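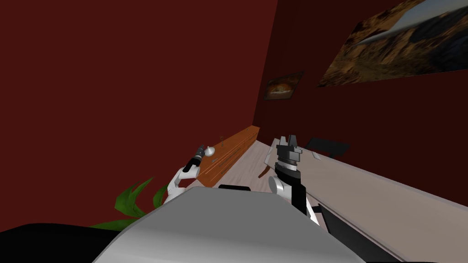
Open Day at the Plorno Lab – Gallery

On Saturday we opened our doors to visitors for the first time. The date was 15/08/2020 and we had 100 guests on the list, some of them in our rooms and many more following from home by video. The main part of the day was the demonstration of Aidoo, our two-armed robot, which works inside the simulated apartment we call Narnivia. The picture at the top of this page comes from that demonstration, and I would like to write a few lines about it and about the day.

The living room

Aidoo looks into the room from its own body, so the light gray curve at the bottom is the robot itself. The white arms are on both sides of the middle, and the pale tabletop is to the right. Many visitors asked who chose the canyon painting. It was Tsung-han Yang, who built the rooms of Narnivia, and he told us that he wanted a wall which is easy to recognize when the robot turns.

The two arms

The left arm is raised toward the long sideboard and the right one stands beside the table, with the fingers of the gripper a little open. In the morning talk Tormod Dahlgren explained how one person can guide both arms at the same time. He said the first week is difficult for everybody, also for him. After the talk there were many questions about the wrists, and we had to move the coffee break.

The room colors

Some guests were surprised by the dark red walls. We have 11 wall colors in Narnivia and the maroon is one of the newest. A visitor from a furniture school liked it very much together with the wooden sideboard and the green plant – she asked if she could use the room for her students. We are still discussing this with her teacher.

Trying it yourself

In the afternoon guests could take the controls in groups of three. The younger visitors were usually faster than the older ones, and they were also less afraid to bump into the furniture. We used the Lamo controllers, which are light to hold but need a little time to get used to. I am sorry that the waiting line was long after lunch. Next time we will prepare a second station.

Some numbers from Tormod

Before the open day the team had recorded 2,636 practice runs in the simulated apartment. Tormod showed a selection of them on the big screen, also several where the task did not go well. For me this was the most interesting part of the program.

Thank you to all who came and to all who wrote to us afterwards. The next open day is planned for November, and the registration will be on this page when it is ready.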